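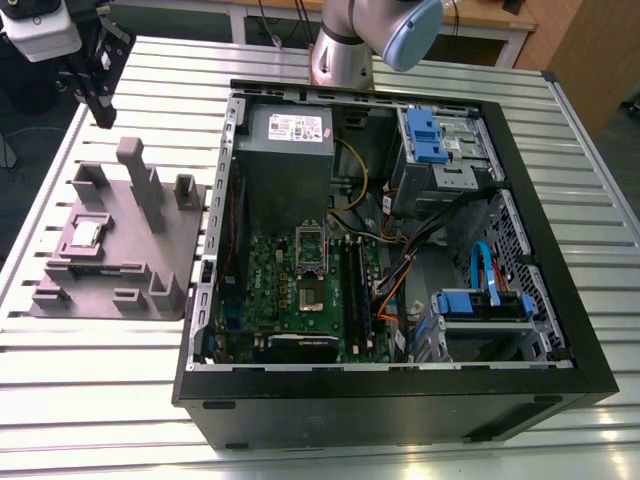

CPU 장착 작업대. 소켓 프레임은 올라가 있고 CPU는 왼쪽 트레이 홀더에 있음

로봇으로 CPU를 꽂을 때 안전 규칙을 어디까지 정해야 합니까?

Hedvika Urban
안녕하세요. 저희 Talier 작업실에서는 로봇 팔로 데스크톱 메인보드에 CPU를 넣는 시험을 합니다. 한국어가 조금 서툴러도 이해해 주십시오. 지금 규칙은 두 개입니다. 팔이 움직일 때 손을 케이스 안에 넣지 않는다, 전원 케이블은 미리 뺀다. 이것으로 충분합니까? 소켓 핀이 열려 있는 시간도 제한해야 하는지 궁금합니다.

Chin-lung Ho
부족하다고 생각합니다. 저희는 작업 시작 전에 다음을 종이에 적고 서명합니다.
케이스와 트레이를 테이블에 고정했는지 확인
접지 연결 확인
비상정지 버튼을 한 번 눌러서 시험
소켓 위 5 mm부터는 저속으로만 하강
힘 제한값은 소켓 자료를 보고 정하십시오. 다른 사람의 숫자를 그대로 쓰면 위험합니다. 핀은 CPU를 잡기 직전까지 보호 커버를 덮어 둡니다. 그리고 케이스 안의 케이블은 그리퍼가 지나가는 길에서 치우고 묶는 것이 좋습니다.

Zelenák
우리는 그냥 천천히 돌립니다. 90번 했는데 문제 없었습니다.

Chin-lung Ho
위의 분께: 속도만 낮추면 위험 평가를 한 것이 아닙니다. ISO 10218을 먼저 읽어 보시기 바랍니다.

Hedvika Urban
감사합니다. 서명 종이는 목요일부터 쓰겠습니다. 보호 커버는 주문해야 합니다.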